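Handout 6: Can machines do the chores yet?
Course in Applied Automation, Flikcombe. Notes by Marek Skála for the Thursday group.

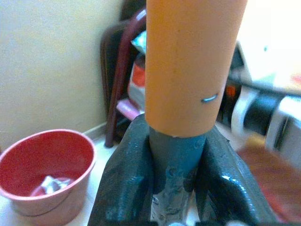 Fig. 6.1. Wrist view. Gripper closed on a taped blue-grey cylinder with an orange tube over its upper end; red bucket at lower left.

6.1 What the question means

"Can a robot do housework?" has no useful answer as it stands. The question has to be broken into tasks, and each task into four parts: finding the object, getting hold of it, moving it through the room, and knowing when the job is finished. A machine may be good at one part and hopeless at the next. Published figures usually cover the second part only, and readers take them to cover all four.

For this handout a chore counts as done when a person coming into the room afterwards would not need to do any of it again. This is stricter than the usual test in a laboratory, where picking up the object and putting it down inside a marked area is enough.

6.2 Shop floor and home compared

On the shop floor the part arrives in a known position, or in one of a few. Lighting is fixed. The floor is kept clear. If the part is wrong, the line stops and a person is called. Most of the intelligence in such a cell sits in the fixtures and in the drawings, and the arm repeats a path.

At home none of this holds. In Fig. 6.1 there is a chair or similar piece of furniture close behind the tube, with bags or packages between the two. Anything lifted and swung to the left would have to clear them. The bucket on the same side has something small, white and crumpled in it. A planner has to decide whether that is rubbish, and no sensor reading settles the matter. It depends on what the people in the house want.

6.3 Grasping long objects

Poles, brooms, mops and tubes are harder than they look. Points to note:

(a) Torque. A long object held near one end turns in the grip under its own weight as soon as it leaves the vertical. Two fingers resist this poorly. Work out the moment about the contact line before choosing a grip force.

(b) Sleeved joints. Where one tube sits over another, the arm holds only the part it is touching. The figure shows the fingers on the lower cylinder, with the orange tube above them. Whether the upper part will follow depends on the fit, and this can't be read from a single view.

(c) Surface. Crinkled tape, as on the cylinder here, gives uneven contact and scattered highlights. Depth sensors of the structured light type tend to return gaps on such patches. Treat missing depth as unknown and never as free space.

(d) Occlusion. A camera at the wrist sees the contact well and the rest of the room badly. The far end of a long object leaves the view first, and the far end is what hits the lamp. A second, fixed camera is the usual remedy.

6.4 Results from the Josel trials

The Josel arm was run on household tasks in July in the teaching flat at Plallitz. There were 300 attempts on floor-level tasks: standing up a fallen broom, moving a bucket, putting loose items into a bin. Of these, 43 needed a person to step in. A further 29 ended with the arm reporting success when the task had not been done. The second number matters more than the first. A machine that stops and asks can be worked with. One that reports a finished job and leaves the broom on the floor has to be checked every time, and the checking takes up most of the labour it was meant to save.

Speed was not scored. A person was quicker at every task on the list.

The Etim dataset, used to train the grasp model, holds 3364 recorded grasps. Long objects make up a small share of them, and no separate success rate has been worked out for that group. Do not quote the overall rate as if it applied to brooms.

6.5 Where things stand

Floor vacuuming in a tidy room: in ordinary use, with the tidying left to the owner.
Moving known boxes between known places: in ordinary use on the shop floor.
Picking mixed items from a bin: in use, with a person on call.
Clearing a cluttered corner: demonstrated, slow, needs supervision.
Mopping with a standard mop and bucket: not solved in the sense of 6.1. Wringing is the weak step.
Folding laundry: demonstrated on limited sets of garments.

6.6 Work for next session

1. Take one chore you did this week and break it into the four parts of 6.1. State for each what a machine would need to sense.
2. For a uniform tube one metre long, held 10 cm from its lower end, find the moment at the grip when it leans 15 degrees from vertical. State the mass you assume.
3. Using the Josel figures, work out the share of attempts that ended with neither intervention nor a false report of success. Say why that share can't be used as a forecast for a different flat.

Bring written answers. Item 2 will be gone through on the board, so show the working. Reading: course pack, the section on compliant grippers, up to the end of the part on slip detection.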